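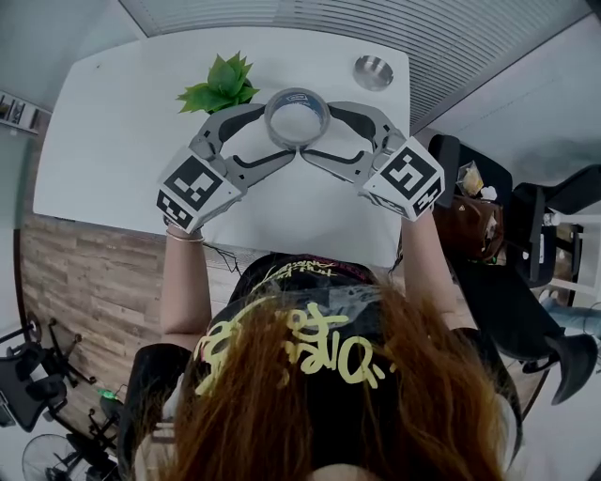 According to Mercedes Castaño, a carton is only as good as the strip that holds it shut, and most of the damaged parcels that came back to the Hivard depot had been packed well and closed badly. Her remark has been repeated to new staff there for many years, and it sets the subject of this chapter.

Chapter 10
Packing Tape and the Closing of Cartons

Chapter Contents
The roll and its parts
Choosing a tape
Starting, laying and cutting the strip
Storage of part-used rolls
Review and practice tasks

Terms Introduced in This Chapter
Core, backing, tack, flap, center seam, H-seal, telescoping

Earlier chapters dealt with the selection of the carton, the wrapping of single items and the filling of empty space. The student should by now be able to pack a mixed order so that nothing shifts when the carton is tilted. What remains is the closing of the carton. It is a short task, often left to the end of a shift, and it deserves the same care as the rest of the work.

The Roll and Its Parts

A roll of packing tape consists of a long strip of film wound on a core. The film is called the backing. One face of it carries the adhesive, and the other is treated so that the strip will come away cleanly from the layer beneath it. Clear rolls look slightly cloudy when seen from the side because many layers lie on top of one another. A single strip of the same tape is usually easy to see through.

The core is most often made of cardboard. Manufacturers commonly place their label on its inner surface, as with the blue-and-white label on the roll shown at the opening of this chapter. Packers should get into the habit of reading this label before the roll is put to use. Where it gives the width and length of the tape, these should be checked against the packing sheet. A roll that has lost its label should be tested on a scrap of carton board before it is used on an order.

Tack is the ability of the adhesive to grip at the first touch. A tape with high tack holds quickly but is hard to lift and lay again. A tape with low tack is more forgiving to the beginner – it must, however, be pressed down firmly along its whole length. 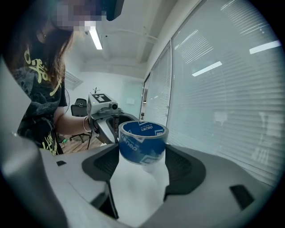 Which way should the strip run on an ordinary carton? It should run along the center seam, where the two long flaps meet, and continue down each end of the carton far enough to hold when the carton is lifted.

For light goods a single strip on the top and another on the bottom will often be enough. Heavier cartons are closed with the H-seal, in which the center strip is joined by a strip across each of the two open edges. The Upadhyay method, described in Chapter 15, adds a band around the middle of the carton and is kept for goods that will be stacked.

The strip should be drawn from the roll at an even pace. If it is pulled in jerks, the backing stretches, and a stretched strip tends to lift at the ends after it has been laid. The free hand follows behind the roll and presses the tape down from the middle outward. At the corner of the carton the strip is turned through 90 degrees and smoothed down the end panel. Wrinkles at this fold are the most frequent fault found in student work.

Part-Used Rolls

At the end of a task, the loose end of the tape is folded under to make a small tab. Rolls are then laid flat on a clean shelf, away from heaters and direct sunlight. When a roll is stored badly, its layers may slide sideways into the shape of a cone. This fault is known as telescoping. A roll with slight telescoping may be pressed back into line against a flat table; one that is badly out of shape should be set aside.

Before You Continue

Students who are using the Urndale workbook should complete Tasks 1 and 2 before reading the next section. Each task calls for one empty carton, one roll of clear tape and a pair of scissors. The finished cartons should be kept, as they will be opened and compared in the practice session at the end of the chapter.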